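Shares: 3
Comments (2)

Home Skills Kit, progress report to the Resley Fund
Prepared 2021-07-17 by Cayetano Benítez for Gondano Community Services

Where we are

When we last wrote, the kit was a cardboard box and a good intention. It is now a set of task sheets in plain words, each covering one small household job, for people who are setting up on their own after a long stay in hospital or supported housing. The Resley grant was for 16 sheets. We have nine finished, four in draft and three we would like to talk to you about.

The finished ones are the washing up, the kettle, making a bed, sorting a drawer, wiping a table, hanging a shirt, sweeping, taking out the bins and folding a cloth. I would have put folding a cloth down as an afternoon's work. It took most of May. Everybody who was asked to look over the draft had a view on the correct way to fold a cloth, and in each case it was their mother's.

Money

The grant was $2,000. We have spent $809, most of it on printing and on Psarras, who do our layout and who charge by the page, including the pages we later asked them to take out. The rest went on cloths, tea towels, a second dish rack (the first one was a bad buy and I will say no more) and biscuits for the trial sessions. Receipts are in the envelope. The biscuit receipts are also in the envelope, and I draw your attention to how modest they are.

We expect to have a bit left over at the end. If the Fund is agreeable we'd like to put it toward laminating, as the first test copies were used beside a sink and did not come out of it well.

What went slower than planned

The large print version. We promised it for June. Psarras sent a proof in which the type was certainly large but each sheet ran to five pages, and a person drying a plate does not want to turn over five pages. We have cut the words back and sent it off again.

The drawer sheet also came back from its first trial with a note reading "whose drawer is this." Fair enough. We had written it for a drawer with cutlery in it and nothing else, and I have never met one. It has been rewritten to include batteries, string and takeaway menus.

Sheet 9, the cloth

We settled on a two-sided cloth, purple on one face and dark grey on the other. The two colours do a lot of the work. The sheet can say "bring the near edge up until you see grey" and there is nothing further to explain about right sides and wrong sides, which took up half a page in the old draft. The dark edging helps as well, as people with poor sight told us they could find it against a pale tablecloth.

The earlier draft asked for the corners to meet exactly. That line has gone. In the trials people would get the fold right, see one corner out by a finger's width, and start over. The sheet now says "near enough", and Sondetti, who are checking all the sheets for reading level, queried it as vague. We are keeping it.
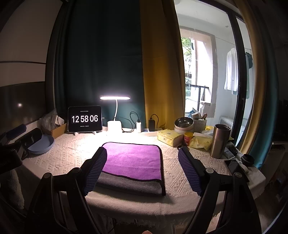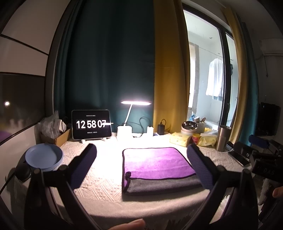 The purple and grey cloth on the table, with the lamp on.

Still to do before September

- Finish the four drafts: windows, fridge, ironing, changing a pillowcase.
- Get the large print version back from Psarras at a sensible length.
- Reading level check on the last batch. Sondetti want them all together and we keep sending them in dribs and drabs, so the delay is ours.
- Decide about the fitted sheet. It was in the original list of 16 and I wrote the list, so I have only myself to blame. Two drafts exist and neither can be followed by a person holding a fitted sheet. We would like your permission to swap it for "putting the shopping away".
- The other two in doubt are the oven and the shower drain. The oven needs someone who knows more about cleaning products than we do. The drain sheet is accurate but was not enjoyed.

Please let us know about the swap when you can, as the printer's price depends on the page count. I'm in the office every day but Wednesday.

C. Benítez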